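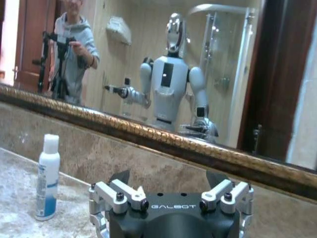

Guilan Xiong
Research associate, household storage group, Okolstead

Home Articles Methods Notes About Search

4. Counter items at the bathroom sink

Section 3 covered closed storage. Now the open counter. Short section, most of the coding was finished in February and the tables are in the appendix.

We use "standing item" for anything upright on the counter with its own cap or pump. Bottles, cans, dispensers. Plants and vases go under decor, even when they sit in the same corner and take up the same space. Fig. 4 is a stone counter with a stone backsplash and a gilt-framed mirror over it. No standing item is visible on the stone, so nothing is coded for the back zone.

Zones follow Shao: front edge, basin rim, back. Back means nearer the backsplash than the front edge. Corners get there own code because people treat them differently, things go in and stay in.

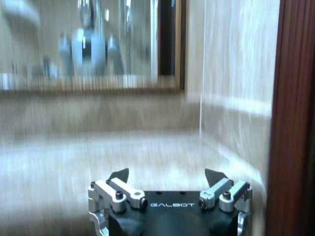 Figure 4. Bathroom counter, pale surface with marble wall facing.

Coders disagreed mostly on the rim zone. Oval basins make it worse, the rim curves away and the leftover stone behind the faucet is an odd shape. We settled on a 3 inch band and recoded 40 counters. Agreement improved, not perfect. Skuvel's grid was tried first and dropped, to slow.

Soap was the easy one. A pump dispenser was nearly always kept within reach of the faucet or pushed to the rear corner. Tall cans were less predictable. In the Broson interviews people said a can goes "wherever there's a flat bit," usually against the wall so it doesn't get knocked over.

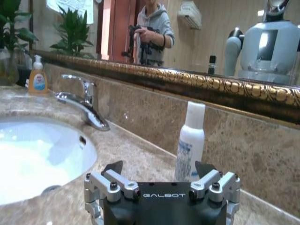
Mirrors matter more than we planned for. Where the mirror frame comes down low, interviewees said they avoid leaning things on it, and several wipe the backsplash more often than the counter itself. Stone with a busy speckle hides drips, so wiping was put off. Plain white tops got wiped sooner. Both points are self-report only, see limits in 4.3.

12 comments 40 shares

rimzone_r: Does the 3 inch band include the faucet base?

G. Xiong: Yes, base included. Will fix the wording.

tilecounter: speckled stone hides everything, can confirm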